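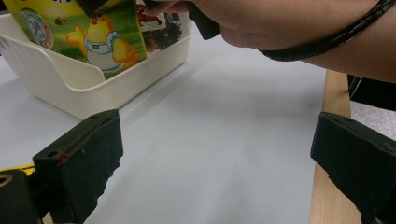
Transferring a residential parking permit after a change of address
Posted by Hegarty

I will be relocating from the Umby district to Saralura in July and hold a residential permit valid until the end of the year. The municipal portal permits an address change but makes no mention of the permit itself. Must I apply again and pay the full fee, or may the existing permit be transferred?

Mared Voyle
Permits are issued by zone and do not follow the holder automatically. You should submit a transfer request through the parking office – the general address change is handled by a separate department and does not reach it. The request must include a signed lease or deed and a copy of the vehicle registration showing the new address. Processing took 2 weeks in my case. Until the new permit is issued, the old one remains valid only in Umby, and visitor passes must be used in Saralura. Unused months are credited toward the new permit, provided that the request is filed before the move. Residents who file afterward are charged the full fee.

Gistumine
I believe it is the same form as for a new permit. You may wish to telephone them.

Mared Voyle
The forms were separated last year. The transfer form is listed under "Existing holders" on the parking page. Please note that households with more than 2 vehicles must file one request for each vehicle.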